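Finger Slip on the Flornis Hand Gripper
Project report, Letay Feyisa, July 2023

Our group spent the spring term on the Flornis, a gripper you hold and steer yourself while it records how the fingers open and close. I wanted the fault-finding part and I got it, and it was the most fun I've had in a lab course!

The fault is easy to state. The right finger would lose its place. You closed the jaws on something soft, opened them again, and the log said the finger was 3 mm farther in than it really was. After a few more grabs the error grew, and then the software (we call it Yimer) stopped the recording with a range alarm. In 1058 logged grabs we got 131 alarms, far too many to blame on clumsy hands, though mine were blamed first.

We started with the pads. They looked like the obvious suspect, so we swapped left for right and ran the home tasks again: packets in and out of a carton, small things picked up off a cloth. The alarms stayed on the right side. Swapping the cable did nothing either.

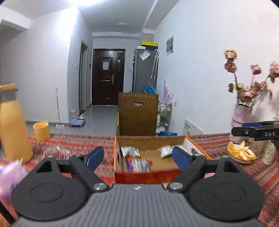
Can a slipping finger hurt the person holding the tool?
The closing force is low, so a pinch is the worst we expect, but a finger that thinks it is open can close when you don't want it to, and we now keep our free hand away from the jaws until the log reads zero.

What finally gave it away was a pencil line. I drew one across the finger link and the shaft it clamps to, did 14 hard squeezes, and the line had split in two. The link was creeping on its shaft! The sensor sits on the shaft side, so it never saw the link move. The set screw had been tightened onto a round section where the Sostham drawing calls for a flat.

We filed a flat, put in a new screw with thread lock, and redrew the pencil line. It has stayed in one piece through every run so far. The left side had the same round shaft and just hadn't let go yet, so it got the same treatment.

Still open: the alarm text says "range" for three different faults, and I'd love to split those up before the next group takes over in September. The old screws are in the Flornutent drawer, in a bag with my initials on it.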